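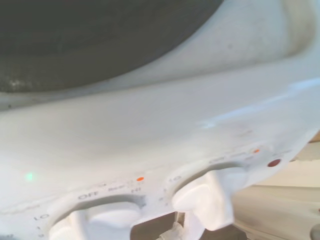

Subject: Re: Kidow dropping out of the Selliro Song Night?
Date: May 30, 2024

Hello all,

Sorry for the slow answer, I've been away and came back to a very full inbox! Someone wrote this on the list while I was gone:

> Has anyone else seen the piece in the Sullton paper saying Kidow
> have been thrown out of the Selliro Song Night for miming? I've got
> two tickets and I only bought them for Kidow. Also it says the hall
> is holding 1,000 people this year, which can't be right, can it?

Right, I've been through everything I could find (my tea went cold over it). The miming story started with a gossip column, which said "a source close to the band" had seen them rehearse to a backing track. Well, everybody rehearses to a backing track! The band put a few lines on their own page the next morning saying they're still singing, and they're still on the Selliro poster outside the station, fifth from the top, just under Khan.

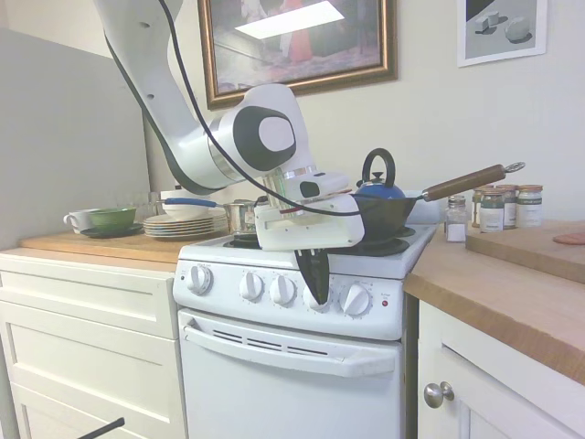
The bit about the hall is true though. They've taken the seats out of the back half, so it's 1,000 with standing. I'm not keen, my knees don't do standing any more, but if your tickets have a row letter on them you're in the front part and you'll get a chair. Mine were bought in February and they're row M.

What did annoy me is Khan (the group, for anyone new here) going on the radio and hinting that the voting was fixed last time. They lost by 5 points out of 125! That's close, I grant you, and I'd have been sick about it too, but they had a flat second verse and the whole hall heard it. I was there and I like them, I've got both albums, and I still voted for the other lot.

Does anybody know if the phone vote is back this year, or is it only people in the hall? The Selliro page says one thing and the ticket says another. I've emailed them and had one of those automatic replies.

I'll be by the left-hand doors in the interval if anyone from the list wants to say hello. Green coat, usually eating something.

Cheers for now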